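Support > Urnar map player > Closed tickets > Connecting lines missing on wall display

Search tickets
All products
Go

Connecting lines missing on wall display, fine on laptop

Status: Closed, fixed
Product: Urnar map player, gallery mode
Site: Cluvov exhibition hall
Opened: Saturday, March 25, 2023
Priority: Normal (show opens in April)

Problem as reported

Hi! First off, we love this player. We're using it for Skokero, a wall map of old military radio relay stations and the companies that leased the land under them. Each station is a dot, each company is a dot, and a thin line joins the two whenever we found a lease with both names on it. You stand in front of it and the whole thing slowly fills in, and it's pretty thrilling to see a tiny farm equipment company turn out to have a line going to the far side of an ocean.

The trouble is that some lines never show up on the wall. All the dots are there. On my laptop the same project file looks complete. On the wall, the whole northern end of the map has dots with nothing attached to them, as if those stations had no landlords at all. For this piece that's a serious problem, because a dot with no line means "we looked and found no paper," and we did find paper!

Setup: one playback computer, two projectors side by side with a blended edge down the middle. The lease table is a plain CSV. Image layers are off.

First reply

Thanks for the clear write-up, and what a great project. Could you try these and post what happens?

- Swap the projector cables and see if the gap moves.
- Turn off edge blending.
- Export the log from the playback computer while the map is filling in.
- Tell us how many rows are in the lease table.

Log, first round

Swapped the cables. The gap stayed with the northern stations and didn't follow the projector, so I'm calling projector 2 innocent. (I was so sure it was projector 2.)

Blending off: no change, except for a bright stripe down the middle that I kind of like. Not for this show.

Rows in the lease table: 681, counting the header. So 680 leases. I checked for blank rows at the bottom and there aren't any.

The log has this line every time the map starts:

layer leases: loaded, drawn 600

There's no warning before it or after it. 80 leases are missing and the player seems perfectly happy about it.

Also tried, in case it helps the next person:

- Restarted the player. Same.
- Restarted the computer. Same.
- Saved the CSV again with different line endings. Same.
- Sorted the table by company name instead of by latitude. Now the missing lines are scattered all over the map and the north looks great!

That last one made me jump out of my chair. It isn't about where the stations are. It's whatever is at the bottom of the table.

Second reply

Sorting the table was a terrific test, and it points right at the cause. The player has a setting called "limit lines while previewing." It's meant for slow machines during editing, and it stops drawing when it gets to the number you set. It should switch itself off in gallery mode. Please open the project settings on the playback computer (not the laptop) and look under Layers > Drawing.

If the box is gray and you can't click it, the setting is coming from a machine profile, and we'll need to know which one.

Log, second round

Found it. The box is gray and checked, with 600 in it. The profile name shown next to it is Saber.

Saber was the hall's own profile from the piece that was up before ours, a slow animation of river crossings that needed the limit to run smoothly. Our playback computer was set up from a copy of that one. My laptop never had the profile, so of course it drew everything.

I switched the machine to the default profile and the log now says:

layer leases: loaded, drawn 680

And the wall! The north is full of lines! There's one company up there with leases spread in a fan across five islands, and I'd only ever seen it on a laptop screen. On a wall it's the best thing in the whole map. Two of us stood there and watched it fill in three times in a row.

One side effect: the default profile also turned edge blending back to automatic, so the seam came back a bit too dark. I copied our old blend values over by hand and it matches again. If you're following these steps, write down your blend values before you change profiles.

Third reply

So glad it's working, and thank you for the note about blend values — we've added it to the help page for profiles.

What we're changing on our side: the limit will be ignored in gallery mode even when it comes from a profile, and the log will print both numbers, rows found and lines drawn, with a warning if they differ. A map that leaves things out without saying so is a bug as far as we're concerned. Until the update is out, the workaround is the one you used.

Could you leave it running overnight and tell us if the count holds?

Log, last entry

Ran overnight with the heat map layer on as well. Every restart of the loop says drawn 680. I went down the printed lease list with a pencil, matching the last page against the wall, and every one of them has its line. I also put the table back in its original order, sorted by latitude, and the north still fills in properly.

Please close this, and thanks so much for the quick help. I'd be happy to test the update on our wall before the opening if you want a real site to try it on.

Attachments

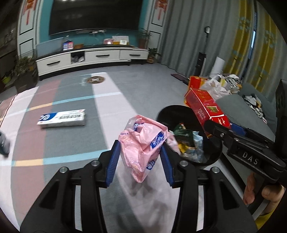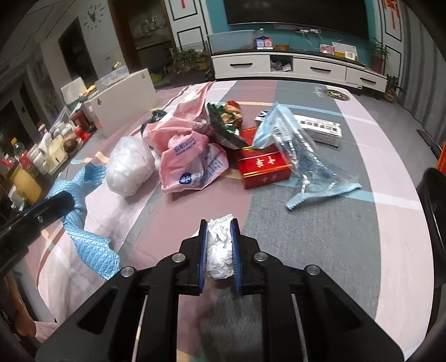

First: pink plastic package. Second: crumpled white tissue, bags on the rug.

Related tickets
Dark seam after changing machine profile
Lines cross the whole map at the date line
Labels overlap where several companies share one address
CSV loads but accented place names show as boxes
Can the fill-in speed follow the date column?
Gallery mode does not start after a power cut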